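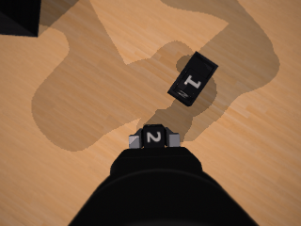 Workshop tips: sharing the bench with a robot arm

I've packed and sorted parts at the Watham shop for 19 years, and last May we got our first arm. Plenty of you wrote in asking how we live with it day to day, so I've put my notes together. Take what you can use!

Number the pieces, big and plain

White numerals on black are what we settled on. The cube in the gripper has its 2 reading upright from where the gripper sits, and the flat block with the 1 is lying the other way up, at an angle. Both are easy to tell apart, but if you use a 6 and a 9 in your set, put a line under each one or you'll be sorry (we were).

Try the layout on screen first

Arnulfo Restrepo builds each new job as a simulation before we clear any floor space. I used to roll my eyes at that. Now I pull up a chair, because it's the best time to say "I can't reach past that" - moving a block on screen takes a second, and moving a real fixture eats my lunch break.

Watch the shadows

An arm throws a big shadow over its own work. In the simulated view it spreads across a lot of the wood floor and right over the 1 block. If you check parts by eye, ask for a lamp on your side of the bench. I got mine from Inport and clamped it at elbow height.

Write down what changed in your job

I used to lift 200 trays a shift. These days I do 14 changeovers, and my back is happier, but my head is tired in a new way. Gisela Barrientos had us each keep a notebook of what we'd stopped doing and what we'd picked up, and when pay review came we had something to put on the table. Start yours on day one.

Keep a hand job going

We still do the small Cárdenas orders by hand, a few of us at a time. It keeps your fingers quick, and the new folks learn what a bad part feels like. Plus you get to talk, which I'd missed.

Next month I'll go over labels that don't peel.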